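Budget for a small arm to pack rolls, what am I forgetting?

Posted 2022-10-21 by Bernadette Gautier

We run a bakery in Cistville and want to buy one arm with a two-finger gripper to put rolls in clear plastic containers. The Vaston dealer quoted 21 weeks for delivery. I have $4,000 set aside for everything besides the arm itself. Is that enough, and should I order before December?

Orlandini
Order now if you want it by spring. Prices go up after new year, they always do.

Pinderar
The money goes on small stuff. Mine went like this:
spare fingers, two sets
a stand that bolts to the floor
cable covers
a wrist camera and its mount
containers to practice with

I'd buy a full case of the containers you really plan to use. Clear plastic gives glare and the camera has trouble finding the rim, so you want to find that out before you pay for anything else. Same with the rolls. Ask the dealer for a trial with your own product.

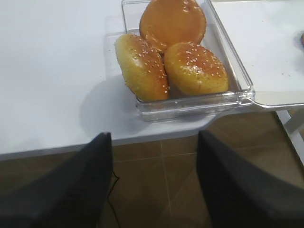

Seeded tops shed, so put a brush and a small vacuum on the list too. Soft finger pads cost me $172 a set and I went through more than I planned the first year. Also leave 16 hours of paid time for whoever is going to learn it. My quote had no training in it at all and I didn't notice until the arm was on the floor in its crate.

$4,000 is tight but I'd say doable if you already have a table.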